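南瓜造型小馒头:双色条纹做法和下午茶摆盘

橘白相间的南瓜小馒头我做了好多回,每次端出来大家都舍不得先下口!它看着复杂,拆开来就是两块面团、几根棉线的事,没有蒸过馒头的朋友也能一次做像样。这篇把揉面、配色、捆线、蒸制和最后的摆盘都写清楚,顺便讲讲我踩过的坑(踩得还不少)。

先说盘子。橘色的点心配淡紫色的圆盘特别好看,一暖一冷,颜色立刻跳出来。我试过白盘、木托盘,还试过一只深绿色的鱼盘,最后还是回到淡紫色。

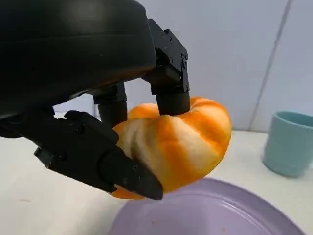
卑尔根,2026年3月10日

文/Birger Berge

材料(中等大小,一锅的量)

中筋面粉 248克,外加一点手粉
牛奶 130毫升,温的,手指伸进去不烫
酵母 2克
细砂糖 30克
蒸熟的南瓜泥 适量,要干一些的
玉米油 7克
棉线,剪成长段,用开水烫过再抹油

南瓜泥的颜色差别很大。老南瓜蒸出来是深橘色,嫩一点的偏黄,想要鲜亮的橘条纹就挑老的。家里只有嫩南瓜的话,可以加一小撮红曲粉,真的只要一小撮,多了会变成砖红色。我去年八月第一次做就手抖放多了,全家人都说像番茄。味道倒是没问题,照样吃光了!

揉面

面粉、糖、酵母、牛奶先搅成絮状,牛奶留一口别急着倒完,各家面粉吸水不一样。揉成团以后加油,继续揉到表面光滑。这一步用厨师机也行,我那台Tronmont低速八分钟就够了,用手揉的话多花点力气,中间让面团歇五分钟再揉,会轻松很多。

揉好后把面团分成两份,白的那份稍微小一点,盖上保鲜膜放一边。大的那份分次加南瓜泥,每加一次都揉匀再加下一次,同时补一点面粉,揉到和白面团软硬差不多。软硬一致特别要紧!一块软一块硬,蒸的时候膨胀的速度不一样,条纹会歪,接缝的地方还容易裂。判断的办法很简单,两块面团各按一下,手感像同一块就对了。

做条纹

我喜欢的办法是“披外衣”:

1. 橘色面团搓成长条,切成小剂子,每个滚圆。
2. 白色面团擀成薄片,比硬币略厚,切成细长条。
3. 橘色圆球表面刷极薄的一层清水,把白条从顶上往下贴,间隔尽量均匀,像西瓜的纹路那样散开。
4. 贴好后放在掌心轻轻滚圆,让白条嵌进去,表面摸起来是平的。

白条别太宽,发酵之后会长胖。我头几次贴得太密,蒸完几乎看不见橘色了,远看像一只普通馒头晒黑了一点。还有朋友反过来做,白底贴橘条,也好看,颜色会淡雅一些。

捆线

这一步最好玩,小朋友一定会抢着来。棉线抹油,交叉放在案板上,摆成米字,面球顶朝下放在正中间,把线头提起来在底部打一个松松的活结。松!松!松!重要的事多说几遍。面团还要发,线捆得紧,发起来就会勒进去,蒸好以后拆线能把皮一块儿扯下来。理想的状态是线刚刚贴着面皮,用手指还能轻轻拨动。

不想用线的话,可以拿刮板背或者干净的筷子,从顶部往下压出一道道棱。压的时候要比你以为的深一点,发酵会把浅的印子撑平。两种办法我都喜欢,线捆的棱更圆润饱满,压出来的更扁一些,各有各的可爱。

发酵和蒸

每个小南瓜垫一张油纸,放进蒸笼,彼此留出足够的空。我用的是Prindex的两层蒸锅,任何蒸锅都可以。锅里水烧到温热就关火,蒸笼架上去,盖盖发到明显变胖,拿起来觉得轻了就是好了。天冷的时候这一步可能要久一些,看状态,别死盯着钟。

发好后直接开中火,水开上汽后蒸十二分钟。关火以后先不要掀盖!闷三到五分钟,再把锅盖开一条缝,让热气慢慢散。急着掀盖的结果就是表皮一下子皱起来,条纹再漂亮也救不回来。锅盖上包一块纱布,可以防止水滴下来砸出小坑。

稍微放凉再剪线。从底部的活结剪开,顺着棱往下揭,不要横着拽。
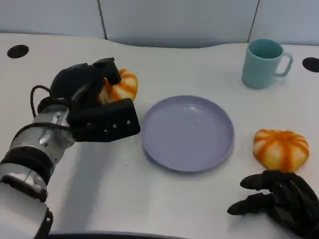 淡紫色圆盘、橘白条纹小南瓜,后面一只浅青色马克杯。

摆盘的几点心得

盘子选浅一点、带一圈边的,点心放上去显得圆鼓鼓的,也不会滚走。白色桌面最省事,什么颜色放上去都干净。如果想再加一个颜色,就让杯子来做这件事,浅青色和橘色、淡紫色放在一起很清爽,像春天的糖果。杯子放在盘子后面一点,把前面的位置让给小南瓜。

一盘不用装得太满,留一点盘底,条纹才看得清楚。顶部朝上,棱从中间散开的样子最像南瓜。喜欢更逼真的,可以插一小段葡萄干或者南瓜籽当瓜蒂,我自己多半懒得插,光有条纹就已经很可爱了。

拿的时候用指腹轻轻托着两侧,刚出锅的馒头软,捏重了会留下指印。放凉一些再移到盘子里,形状会稳很多。

馅料怎么换

实心的我吃着最香,配一杯热牛奶正好。想包馅的话,红豆沙、紫薯泥、奶黄都合适,馅要稍微干一点,每份揉成小球先冷藏半小时,包起来不粘手。我最近迷上了芝麻花生馅,用Shetty的无糖花生酱拌黑芝麻粉,加一点蜂蜜,咬开的时候香得不得了!包馅的收口一定捏紧,朝下放,再捆线。

常见的几个问题

表面有小气泡:揉面不够,或者滚圆的时候手粉太多。整形前再揉几下,把气排干净。

底部湿软:油纸太薄,或者锅里水加得太满。水面离蒸屉远一点就好了。

白条脱落:贴之前忘了刷水,或者刷得太多,白条打滑。用刷子蘸水后在碗边刮一下再刷。

橘色变淡:蒸完比生面团颜色稍浅是正常的,和面时把颜色调得深一点就行。

保存和复热

完全放凉后一个个装进密封袋冷冻,我家用的是Drotach的小号袋,一袋装一只,早上拿出来不用解冻,水开后蒸八分钟,口感和新蒸的差不多。冷藏会让馒头变干变硬,当天吃不完的就直接冻上吧。

下一次我打算试试紫薯配白色的条纹,做好了再来更新配比。你们如果做了别的颜色,欢迎在评论里告诉我用了什么蔬菜泥,加了多少!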